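Projects > Student Reports > Shared Workshop Builds

Picking Up Thin Objects with a Two-Finger Grasp

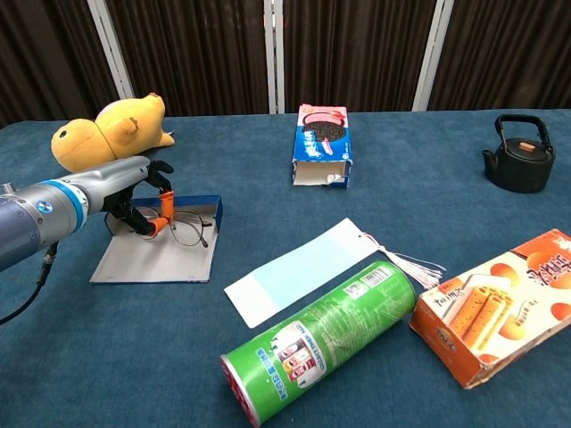

Report by Haruto Yokoyama and Etelka Kiss
Maltcombe Shared Workshop, June 12, 2025

Our project was to make an arm with a multi-fingered hand handle household things that are easy to break. We built the table setup at the Maltcombe workshop and wrote the grasp program ourselves. Chiyo Uchida was our adviser.

Eyeglasses were the hardest item on our list. The pair we used has round lenses and thin metal frames, so there is very little to hold. A box lid serves as a tray. The hand comes down from above, with one orange fingertip near the left lens and the other beside the bridge. Our first program closed both fingers at the same speed, and the glasses slid across the lid. In the second version one finger stops first and the other moves toward it — slower, but the frames turn less.

We left other things on the table on purpose. The plush toy, the green snack can and the kettle all have different shapes, and the program has to pick out the glasses among them. The bookmark gave us trouble because its tassel kept getting labeled as a separate object.

We ran 20 trials with each version. Training used 1,775 labeled pictures at first and 3,474 after Setsuko Ichikawa helped us label more. The extra pictures fixed most of the tassel errors. They did nothing for the grasp.

Still to do: softer pads, a lower approach angle, and a test with the temple arms folded.

Contact the workshop | © Maltcombe Shared Workshop | Back to top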